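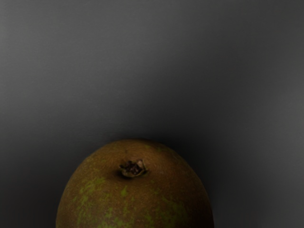
**Malabanan** is the second studio album by American singer and songwriter Imelda Belmonte. It was released on June 3, 2020, through the independent label Zeltix. The album has eight songs and draws on folk, soft rock and the kundiman ballads Belmonte heard at home as a child. It takes its title from her grandmother's family name.

## Background

Belmonte finished touring behind her first album, *Astincombe*, with few new songs and no plan for a second record. She moved back into her parents' house and took a part-time job teaching piano. Most of *Malabanan* was written there, on an upright that had not been tuned in years. Several of the demos kept the key the piano had drifted to, nearly a half step flat, and two of the finished tracks are still in that tuning.

She had first meant to record an EP. Zeltix asked for a full album after hearing the demo of "Salt Road," which later became the opening track.

## Recording

The album was recorded at Vetmont, a small studio in a former feed store. Sessions began in August and took 20 days in total, spread over two visits. Belmonte produced the record herself and played piano, acoustic guitar and most of the bass parts. Drums were kept to brushes and a single snare on all but one song.

Vocals were sung live with the piano wherever possible. "The Long Porch" is the exception -- its lead vocal comes from the original demo, and the band was recorded around it. A string arrangement for "Half the Letter" was written and recorded but left off the final mix. It was later heard on the digital single.

## Music and lyrics

The songs are mostly slow or mid-tempo, with short verses and few repeated choruses. Belmonte sings in English throughout, apart from the last verse of "Lola's Radio," which is in Tagalog. The lyrics deal with family, moving house and letters that arrive late. "Second Bus" is the only uptempo song and the only one with electric guitar.

The closing track, "Malabanan," is a piano piece with wordless singing. It reuses the melody of "Salt Road" at half speed.

## Release

"Second Bus" was issued as the first single, followed by "Half the Letter." A planned run of release shows was called off, and Belmonte played the album in full on a livestream from her parents' living room. The first vinyl pressing was limited to 200 copies and sold through the label's mail-order list. A later pressing corrected the order of the songs printed on the back sleeve, where tracks five and six had been switched.

## Reception

Reviews were generally favorable. Writers praised the piano playing and the plain sound of the vocals, and several named "Lola's Radio" as the best song. Some found the second side too even in pace. Others felt that "Second Bus" sat oddly with the rest of the record -- a view Belmonte has said she partly shares.

## Track listing

All songs written by Imelda Belmonte.

**Side one**

1. "Salt Road"
2. "Lola's Radio"
3. "Second Bus"
4. "The Long Porch"

**Side two**

5. "Half the Letter"
6. "Borrowed Coat"
7. "Room 54"
8. "Malabanan"

## Personnel

- Imelda Belmonte -- vocals, piano, acoustic guitar, bass, production
- Additional musicians are credited on the sleeve as "the Vetmont band"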